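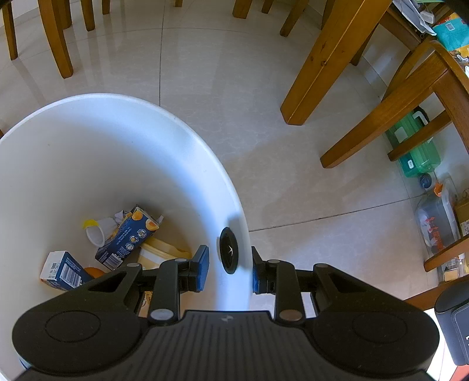
Cartons and Cups: What Goes Where From Next Month

The new sorting rules at the Foley building start in March. Most of the questions we have had are about the kitchen and dining room bins, so this item sticks to those.

The white bins stay. They are for trash only, and they will be emptied at 9 every morning. At the moment a lot of what lands in them could go somewhere else. A drink carton, a small box and a plastic cup in the bottom of a white bin is a pretty normal sight by mid-morning.

Drink cartons now go in the carton crate next to the sink. Drain them, give them a quick rinse and flatten them. Leave the cap on if there is one. Straws and straw wrappers go in the trash.

Small boxes go with the paper and cardboard. Please flatten these too. Last month Evik turned back one of our cardboard loads for being mixed with food waste, and we paid for a second pickup.

Plastic cups and trays can go in the plastics crate if they are clean. Yogurt or sauce left in the bottom means trash. Evik does not take black plastic at all.

Used tissues and paper towels go in the white bins. They are not accepted with paper, even when they look clean.

Fruit peel goes in the lidded food pail on the counter. The pail goes down to the Ketunham garden plots twice a week, so no meat, no dairy and no stickers. Produce stickers were all over the last batch.

Bin liners: Cakby has delivered a box of 400, which are in the supply closet on the second shelf. Use one per bin. If a liner tears when you are changing it, double it up and leave a note on the clipboard. Kitchens that have run out can pick up a roll from room 107.

Please put the bins back against the wall after mopping. Several have ended up out by the tables and chairs, where people trip on them.

A printed list of what goes where will be taped inside the cupboard door in each kitchen. Extra copies are at the front desk until 10 at night.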